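Food storage container

A food storage container is a rigid or semi-rigid vessel with an open top, usually closed by a separate lid, used to hold food between preparation and eating. Most household types are made of plastic, glass, stainless steel, or glazed ceramic. The term normally excludes cans, jars sold with food already in them, and single-use wrap.

Shape

Box-shaped containers make better use of shelf space than round ones of the same height and width, and they can be placed side by side without gaps. Round containers are easier to seal, as a circular gasket carries the same pressure at every point. The corners of a box-shaped container are given a radius for the same purpose, and also to make washing easier. A slight outward slope of the walls, known as draft, lets the molded part leave the tool and allows empty containers to nest.

Transparent walls allow the contents to be checked with the lid in place. Tinted plastics are made by adding a colorant to the resin before molding. A tint may be applied to the whole body or limited to one part of it.
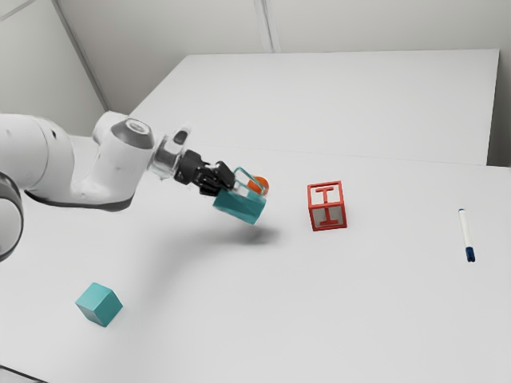
Tinted box-shaped container with a small orange ball inside (computer rendering).

Materials

Polypropylene is widely used for reusable containers. It is light, resists most kitchen acids and fats, and softens at a temperature above that of boiling water. It is naturally cloudy and becomes brittle in the freezer unless a copolymer grade is used. Polystyrene is clearer and stiffer but cracks easily and is not suited to hot food. Copolyesters combine clarity with good impact strength and are common in pantry containers.

Glass containers are either soda-lime, often tempered, or borosilicate. Borosilicate expands less when heated and stands up better to sudden changes in temperature. Both kinds are heavier than plastic, do not absorb odors, and are normally sold with plastic lids. Stainless steel is durable but opaque, and is generally kept out of microwave ovens.

Closures

A press-on lid grips a bead along the rim and relies on the stretch of the lid material. A clip lid has hinged tabs, 4 on most rectangular models and 2 on some narrow ones, which pull a silicone gasket against the rim. The Voster Iseo range, a line of rectangular pantry boxes, uses the clip type with a removable gasket. Screw lids are limited to round openings.

Gaskets hold moisture in their grooves and are the part most often affected by mold. Removable gaskets can be washed and dried apart from the lid. Lids generally wear out before bodies, through fatigue at the hinge or warping in the dishwasher.

Staining and odor

Polypropylene takes up oil-soluble pigments such as those in tomato and turmeric, especially when the food is heated in the container. The stain lies within the surface layer and is only partly removed by washing. Exposure to sunlight fades it over time. Odors are held in the same way and in the gasket.

See also

Bento
Canister
Lunch box
Vacuum sealing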